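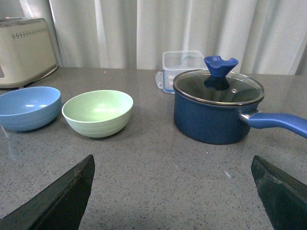 Reviews / Home Robotics / Grippers

Plirden Two-Finger Gripper: Good Hands, Poor Nerves

The Plirden gripper has one habit I need to tell you about before I say anything kind. When it gets upset, it lets go.

I mean that literally. If the gripper loses contact with its controller, or decides its motor is too warm, or meets a voltage it doesn't care for, the fingers open all the way, at full speed, with whatever you had in them. The manual calls this the "safe state." I suppose it is, for the gripper.

I bought mine in January to go on a Flikov desktop arm, which I already owned and mostly liked. The gripper was $327 from Hamard, plus a cable that I assumed would be in the box and wasn't. Mounting it took one evening. The bolt pattern matched, the wrist camera bracket fit on the first try, and the little plastic strain relief cracked when I looked at it. I've had worse evenings with bookshelves.

My test bench is a kitchen counter. I want an arm that can tidy up a bit, so I test on what it would be tidying: a cream toaster that mostly serves as an obstacle, a blue bowl and a green bowl, a clear food container, and a blue saucepan with a glass lid. The speckled counter is murder on the depth estimate, by the way. If you have a plain one, you'll get better numbers than I did.

Let me be fair about the good part. When it's working, this is a very capable pair of fingers. They're dark, angular things that come to a point, and they look like they were taken off a large insect. That point is useful. It gets under the rim of a bowl without pushing the bowl across the counter first, which my old gripper did every time, like a cat. The grip force can be set in small steps, and the low settings really are low. I picked up a paper cup and put it down again and it was still a cup.

The fingers open wide, too. Wide enough that I stopped planning approach angles so carefully for the small stuff. Stacking bowls went well from the first week. The green one doesn't always go into the blue one straight, but that's my placement code and I'm not going to blame Plirden for it.

The finish scuffs fast. Mine looked secondhand inside a month, with light marks along the edges where they've met the counter. It hasn't changed how they hold anything. I mention it for people who care, and also for people who are thinking of returning one.

Now the fault.

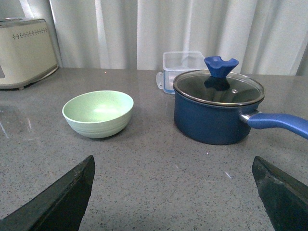
The first time, I was running a lid routine. The gripper takes the lid by its blue knob, lifts, moves left, sets it down. I'd run it plenty of times at low height. I raised the lift by a few inches, started it, and halfway through the move the fingers snapped open. The lid landed flat on the counter, which made a noise I felt in my teeth, and then spun for what seemed like most of the afternoon. It didn't break. The log said COMM TIMEOUT and then, one line later, COMM OK, as if it had just stepped out for a second.

I did what everybody does and blamed the cable. I replaced the cable. Two days later it dropped the green bowl from about the same place in the motion, and I blamed the other end of the cable.

By the time it dropped the lid again I'd started paying attention. All 3 drops came while the arm was swinging left with the elbow high. With the elbow up there, the Flikov's wrist harness pulls tight, and the connector on the Plirden points straight back into the bend. There's no latch on it. It's a friction fit, and a rather casual one. The harness tugs, the data pins lose touch for an instant, the gripper panics and flings its arms open. Then everything settles and it reports that all is well.

A loose connector I can forgive. I've built looser. What I have trouble with is the response. The timeout that triggers a release is 211 milliseconds by default, and the release happens with no retry and no warning to the arm. The arm has no idea. It carried on through the rest of the lid routine with great care, lowered nothing gently onto the counter, and reported success. I have the log. The success message has a check mark in it.

I should say something about the saucepan here, seeing as it's the reason I stopped. The plan for that week had been to lift it by the handle, empty at first, then with water in it. The gripper is rated for 2000 grams and the arm can manage the pan if you keep it close in. I hadn't got to water. I would like you to picture it with hot water, though, because somebody is going to try that, and the person who tries it will be standing next to it.

The power cut case is at least predictable. Kill the supply and the fingers relax slowly, over a second or so, because the gearbox has some drag to it. You can get a towel under there. It's only when the gripper is powered and has lost its controller that it throws things open under motor power. So pulling the plug is gentler than a bad connector, and the emergency stop on my Flikov (which cuts the data line first and the power after) gives you the violent version. Think about that order for a moment. You hit the big red button because something looks wrong, and the first thing that happens is it drops the pan.

I tested that one on purpose, with an oven mitt in the grip and me on the far side of the room. It does it every time. The mitt is fine.

What can you do about it?

There is a setting. It's on the fourth page of the configuration tool, under "Advanced," under "Fieldbus," and it's called Fault Behavior. Out of the box it's set to Release. Change it to Hold. Then save it to flash with the separate button, since the ordinary Save only lasts until the next power cycle. I found that out with the green bowl, which has had a hard spring.

Hold isn't perfect either. A gripper that keeps squeezing when it's lost contact is a bad thing to have your fingers in, and if you've got kids around I'd think hard about which of the two you prefer. I run Hold with the force limit turned down to what the lid needs, and I don't put my hand in the jaws while the arm has power. I'd have told you I already followed that second rule. I didn't, much.

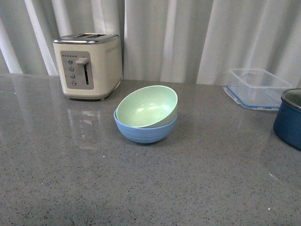 For the connector, I printed a small clip that goes over the plug and hooks on the camera bracket. It's ugly. You could do the same thing with a zip tie and some patience. I also capped the elbow height in software and gave the harness another inch of slack at the wrist. Since then I've had no drops with the lid or either bowl, and the clear container goes where I ask it to as long as I pick it up by the short side.

The other thing I'd do, and should have done from the start, is check the grip before the arm believes itself. The Plirden reports finger position at all times. If the fingers are wider than the knob, you're not holding the knob. My routine now looks at that before each move and stops if the number is silly. It took very little code. I can't think why it isn't in the driver.

I wrote to Plirden support. They answered the next day, politely, and said Release is the default because some customers need it, and that they would "consider clearer labeling." I asked about a latching connector and was told the friction fit has been well received. Hamard offered to take the gripper back minus a restocking fee. I kept it, partly because of the fee.

For comparison, the Dierckx gripper I borrowed last year costs more, grips less, and whines. But it has a screw collar on the plug, it holds on fault, and it ships with a yellow card telling you so before you've even found the bolts. I didn't appreciate that card. I think I used it to level a table.

So, would I buy the Plirden again? Probably, and I'd be annoyed about it. The fingers are the best I've used at this price. Just change the fault setting before you put anything in them, clip the plug down, and keep the first month's work low over the counter with things you don't mind hearing land.

Verdict: very good fingers, bad default, worse plug. Not for hot liquids until you've tested your own stop button with an oven mitt.

Related reviews
Flikov Desktop Arm, One Year In
Dierckx Parallel Gripper: Quiet It Is Not
Wrist Camera Brackets That Fit (and Two That Don't)
Which Emergency Stop Should a Home Arm Have?
Ordering Parts from Hamard: What's in the Box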